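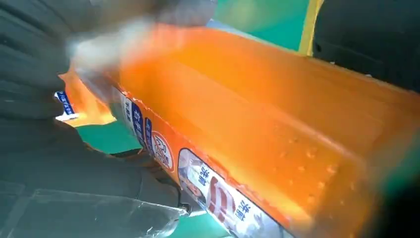 I had wanted to talk to the bass player from Birka for ages, and she finally gave me an hour in October, in the back room of the Kettani, before soundcheck. I love this room (terrible coffee, great piano). We got onto color pretty fast, I don't even remember how, and she told me she hears her low E as a bright, glossy orange, like a shiny package with the light sliding across it. "Paler at the front of the note, deeper as it rings," she said. I play a little guitar and I have never heard anything orange in my life!

She started at 31, which still surprises people. "I bought the bass to keep my brother company," she told me. "He quit after 6 lessons and I kept going."

The new record, Draruscombe, was cut in 2 nights with no headphones and everybody in one room. I asked if they fixed anything later. "One cough," she said, and laughed so hard the bartender looked over.

And the long tune, the slow one? "We had 60 bars written down. We played the first few and then the drummer closed his eyes, so I closed mine." I went home and played it twice.

Search this site
Enter keyword

Recent posts
Skunarard live at the Kettani
Brushes or sticks? Readers write in
My favorite slow tunes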